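Dremon software group: minutes of the fortnightly meeting
26/04/2024, Sternbridge office and remote

Present: Hanne Lahtinen (chair), Iñaki Figueroa, Renu Pant, Rocío Valdovinos (minutes)
Apologies: Eulalia Leiva

1. Minutes of the previous meeting
Accepted with one correction. Under item 4, "camera offset" should read "camera-to-tool offset". Rocío has amended the stored copy.

2. Pose tracking
Iñaki reported on the change of lens model in the tracker. The old polynomial fit was good in the middle of the image and poor in the outer third. The new fit uses the fisheye model throughout, and the calibration file format has changed to match. Old files will still load but raise a warning. The warning stays until the end of the next release, then becomes an error.

Of 3,598 recordings reprocessed with the new fit, 219 still lose tracking at some point. Iñaki has looked at a sample of these. Most losses come at fast wrist rotations, and a smaller group start when the view is mainly blank wall or ceiling. He proposes to lean harder on the inertial data for short gaps and to split the recording where the gap is longer. Renu asked what length of gap counts as short. Not settled. Iñaki will bring a plot of drift against gap length to the next meeting.

Hanne asked that split recordings keep the parent identifier, so that the planner team at Metosbridge can trace them. Agreed.

3. Time alignment
Renu has found the source of the offset seen since February. The image timestamps were being taken at the end of readout and the finger width at the start of the serial message. The two are now both referred to mid-exposure. The offset left over is under 2 frames on all units tested. She would like it lower, but does not think it is worth holding the release for.

The fix applies to new recordings only. A script for the older ones is written and needs a review. Rocío to review.

4. Policy controller
The controller still steps visibly when a new block of predicted actions arrives before the last one has been used up. Two ways of blending were discussed. Linear blending in joint space is simple and already in the branch. Blending in tool space gives a straighter path but needs the inverse kinematics to be called twice per cycle, and the Sawatzky controller board is already close to its limit. The group will go with joint space for now. Hanne noted that this should be written down in the design notes as a choice made on load, as it will be asked about again.

Speed limits near the table surface remain in the safety layer. No change to these without Eulalia present.

5. Tooling
The recording browser now opens in a usable time with over 2,193 entries loaded. Filtering by calibration version is missing and will be added. Rocío asked for the viewer to show raw and rectified views side by side, with the same time cursor. Renu to look at it, low priority.

6. Actions
Iñaki: drift plot; parent identifiers on split recordings.
Renu: side-by-side viewer; filter by calibration version.
Rocío: review of the alignment script.
Hanne: design note on blending; tell Metosbridge of the calibration file change.

7. Object mask and finger width

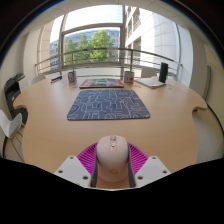
The mask step needs a better test set before the width estimate can depend on it. At present the estimate takes the inner edges of both fingers and checks them against the outline of the held object. Dark fingers give a firm edge, but a cream-white mouse over a pale wooden table gives a weak one, and the rounded sides leave the contact line open to argument. Renu suggested masking the magenta fins and white brackets once per unit, as they belong to the tool, and running the object mask only on what is left. Iñaki agreed, provided the fixed mask is stored with the calibration file. He also asked for the bright window area to be left out when the exposure is normalised. Renu will try both and report. Eulalia to be asked for more light-on-light objects for the test set. Next meeting in two weeks, same room.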